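Workshop notebook, Ollville, October
Bags, mostly

Started at 7:40 with coffee and the trash, in that order. I said I'd write up the bag business properly so Thaddeus stops asking me about it through the bathroom door, and today was slow enough to do it. Long entry, sorry to whoever is reading this over lunch.

Where we were: we've been losing bags. Everyone who has done a closing shift has a story. Mine is the coffee grounds in the freight hall, which Boonsong brings up every time there's company. We buy the dark gray liners in the big case from Bindatora and have done so since before I started, and they were fine for years, or we remember them as fine. Then over the summer we changed what goes in them. More fabric offcuts from the upholstery side, more of the heavy felt, and the sweepings from the sanding corner, which weigh nothing until somebody dumps a box of screws on top. Same bag, different garbage.

So the question I wrote on the whiteboard was: is it the bag, or is it us? Odair wrote "us" under it right away and drew a face.

What I did this morning was dull but I feel good about it. I pulled ten liners off the open roll and ten off a roll from the new case, and filled them all with the same felt, weighed out on the shipping scale. Hung each one off the coat hook bolted to the bench leg, by the gathered neck, the way you'd carry it. Left it there while I did the next one. Then a lift and a small bounce, which I tried to keep the same each time, though my bounces by the end of the morning were lazier than my bounces at the start. Araceli says next time use a drop from a fixed height, and she's right, and I've put it on the list.

Old roll: two let go, both along the bottom seal. New roll: three let go, two at the bottom seal and one straight through the side where a corner of stiff backing poked it. So basically no difference between rolls, and I can stop being suspicious of the new case. I had a whole theory about the new case. I'd told people about the theory. Oh well!

The bottom seal thing is worth a paragraph. These are the flat-seal kind, one straight weld across, and when you fill them the corners stick out like ears and everything heavy slides to the middle and sits right on the weld. If you look at a full one from underneath you see the film bunch up into a thousand little creases toward the seal, and where the load sits the plastic pulls thin and goes a bit brown when there's light behind it. That brown is your warning. Every one of the seal failures this morning had a brownish patch first, wider than my thumb, and I'd say half the survivors had a smaller one. I started calling it the tea stain and now Boonsong is calling it that too.
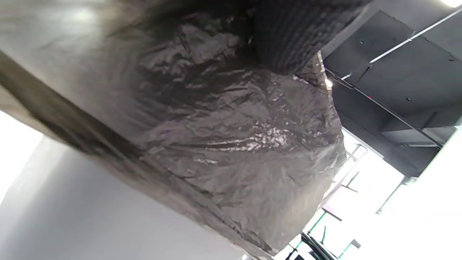
The other thing I noticed is how much of the trouble is in the tying. Baltazar ties with a double knot right down at the level of the load, which squashes everything and puts a lot of push on the sides. I twist the neck and tuck it, which looks neat and comes undone on the stairs. Odair folds the top over and tapes it, uses a scandalous amount of tape, and I have never seen one of his come open. I asked him to tie three for me and then I carried them down to the dumpster myself, the long way, past the loading door and back, and they were all fine. Mine opened at the second landing. I'm counting that as a result.

Thaddeus wants to go up to the thicker liner. I called Ronon for a price and the woman on the phone was very patient with me while I went and measured the can with a tape, then went back and measured it again in the right units. The case of their heavy ones is 295 dollars delivered, 1000 bags to a case. We pay a good deal less than that now. I wrote both numbers on the back of the felt invoice and taped the invoice to the cabinet, so please don't throw it out, it's the only place the order code is written down.

My feeling is that we don't need the thick ones everywhere. The office cans are paper and lunch. The kitchen is the kitchen -- wet, but light, and it goes out every night. It's the two barrels at the upholstery end that do all the damage, and those could have the heavy liner while everything else stays as it is. One case would last us ages. The risk is people grabbing the wrong roll, so they'd need to live in separate places, and we'd need to agree on which place and then stick to it for longer than we stuck to the labeled scissors.

Around eleven Boonsong and I tried a few things with the barrels themselves. Notes as we went:

Felt only, barrel filled to the rim. Bag comes out, but you have to fight it. Suction. The liner clings to the barrel wall all the way down and you're lifting the load plus whatever the air is doing. Boonsong drilled four holes low in the side of barrel two and the next bag slid out like nothing. Best ten minutes of the day. We should have done it years ago. Barrel one gets its holes tomorrow, when I've found where the step bit went.

Felt plus offcut backing. The stiff pieces find their way to the outside every single time. If you lay them flat as you go they behave, but who's going to do that at the end of a shift. Better idea (Araceli's): the backing goes in a flat carton, the carton goes out with the cardboard. It's the same stuff as far as the hauler is concerned, I checked with Aguirre on the phone and they're happy to take it that way as long as there are no staples. There are always staples. So, somebody needs to pull staples, and I'm aware that I've just moved the work from one place to another. Still better than sweeping the hall.

Knit samples. We've got that mountain of charcoal knit from the chair job, and I'd been putting it in with everything else. It's bulky and springy and it fills a bag long before it weighs anything, so it's gentle on the seal but takes up all the room. It also grabs. The ribs catch on the film and drag it along when you push more in, so you get all these gathers where the cloth meets the plastic and the bag ends up sitting crooked. I'd like to hold the knit back and use it for packing. It would be great around the legs of the finished stools.

Sweepings. Double bag, no discussion. I put a cup of clean sanding dust in a liner with a pinhole in it and walked across the room and you could follow me by the floor.

Lunch was late. Baltazar brought the rice thing with the green sauce. There's some left, second shelf, help yourself, but the container goes back to him and not into the cupboard of containers.

After lunch I wanted to see whether cold matters, as a lot of the bad ones were last winter and the back hall is freezing by January. Six liners went in the kitchen freezer for an hour, folded flat next to the ice. Filled and hung them the same way as the morning batch. One let go, at the seal. That's a lower rate than the warm ones and I don't believe it means anything with so few. They do feel stiffer in the hand and they're louder. I'd want to try it again with a proper pile, and with the felt chilled too, because a warm load in a cold bag is a silly test when I think about it. Leaving that open.

I also tried the trick Odair's mother apparently uses, which is to drop a folded newspaper in the bottom of the bag before anything else goes in. We don't have newspaper so I used a square of scrap felt. I really wanted this to be nonsense and it's quite good? The load spreads out, the ears at the corners fill a little, and the tea stain on the ones I looked at was small or missing. Did five of those, no failures. Five isn't many. But it costs us nothing, we're throwing the felt away in any case, and it takes as long as dropping a piece of felt into a barrel takes.

Leftover puzzles. One of the morning bags had a line of tiny holes along a fold, evenly spaced, as if it had been caught in the perforator at the factory. Kept it, it's pinned inside the cabinet door, don't use it. And the count on the open case is off. The label on the inner pack says 100 and Boonsong got 101, twice, and was delighted.

For tomorrow, or whoever gets to it:

Holes in barrel one. Step bit might be in Thaddeus's blue drawer.
Felt square in the bottom of both upholstery barrels, every change, let's try it for two weeks.
Carton for the backing. I've cut one down and left it leaning on the end of the bench.
Staple puller, buy a second one.
Drop test with a fixed height. Araceli has a plan involving the ladder and I've asked her to draw it first.
Ask Ronon if they'll sell a half case.
Odair to show everyone the tape fold. Odair to also show everyone how to do it with less tape.

Swept the bench end and took the last two bags down at 4:50. Taped, both of them. The scale is still out on the floor by the coat hook, mind your toes, I'm using it again first thing.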